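Share this article (4)

Welfare cabins, wheels and a very good kettle: a talk with Aoife Nic Giolla of Diredix

Sun 25 February

Aoife Nic Giolla has a muddy boot up on the step of a mobile welfare unit and she is explaining, with both hands, how a drawbar works. I had asked her what the weather was like on the drive over. This happens a lot when you spend a morning with her, and I loved every minute of it.

She runs the hire side at Diredix, the Grilurbridge firm that rents out towable welfare cabins to building sites, road crews and the odd country fair. The yard sits behind the old grain store on the Bremberg road, and on the day I visited most of the fleet was out.

"Quiet yard, happy accountant," she says. "If you'd come in July you couldn't have parked. Everyone goes on vacation, the units come home, and we get six weeks to fix everything they've done to the seats."

She came into the trade by accident. She was keeping the books for a drainage contractor and got sent out to a job near Bassey with a box of payroll forms. It was sleeting. The crew were eating lunch in their trucks with the engines running, and the only toilet was a long walk across a plowed field.

"I thought, these men and women are here ten hours a day and we've given them nothing. Nowhere to dry a coat. Nowhere to wash your hands properly before a sandwich. I went back to the office and was a complete pain about it until somebody rented a cabin. It was a terrible cabin! But you should have seen the mood on that job change."

The units she rents now are a long way from terrible. The standard one has a canteen for seven, a drying room, a toilet with its own outside door and a small office at the tow end with a desk that folds down. It drops flat to the ground once it's in position, so there are no steps to ice up. The stabilizer legs are gone too, and she is especially pleased about that. "Legs get bent. Legs get left down when somebody drives off. I don't miss legs."

What about power? I'd assumed a generator humming away all day, and so it was until a few years ago. The newer cabins carry solar panels and a battery bank, with the generator there as a backup for dark weeks. Diredix logged one unit through a whole winter at Bassey and the generator ran for 966 hours, which she thought was far too many. They went looking for the reason.

"It was the kettle," she says, delighted. "And the heater being left on with the door propped open, but mainly the kettle. So we put in an insulated water boiler, and a switch on the door that drops the heating when it's been open a while. The next winter that same cabin came in at 300. Same site, same crew, same amount of tea as far as I can tell."

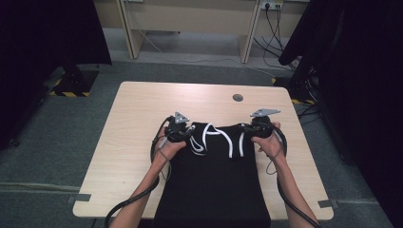 What crews ask for

I wanted to know what people on site really care about, and she had the list ready before I'd finished the question. Hooks come first. Then a microwave that isn't at knee height, and somewhere to charge a phone that isn't next to the sink. Windows matter more than she expected -- the first batch had one small one, high up, and the crews hated it.

"You want to look out. You've been down a trench all morning, you want to see a bit of sky with your soup."

The drying room gets the most praise in the feedback forms and the most abuse in practice. She has found a bicycle in one, and a full set of Christmas lights. The heater in there is now behind a steel guard, bolted at all four corners.

Water is the thing new customers get wrong. A tank holds 200 gallons and lasts a crew of seven a working week if nobody rinses a wheelbarrow with it. She asks every site manager where the tanker will park before she asks where the cabin is going, and she has turned a delivery around when the answer was a shrug.

"They thank me later. Well, some of them do."

Moving day

We finish up by the gate, where one of the units is being hitched for a road job on the Bremberg side. From arriving to having the lights on takes one person a little under ten minutes, and Aoife insists on timing it for me. The driver has clearly been through this before and doesn't hurry.

Next on her wish list is a smaller cabin for crews of two or three, the fencing and survey people who still end up eating in the truck. There's a prototype in the back shed with no door on it yet. She shows me where the table will go, then where it was going to go, then climbs in to check whether you could fit a bench along the other side.

"You could, you know," she calls out. "Pass me that tape measure."

2 comments

We use cookies to remember your settings and count visits. Accept | Manage cookies

Get our site and plant news by email once a month. Enter your email address to sign up.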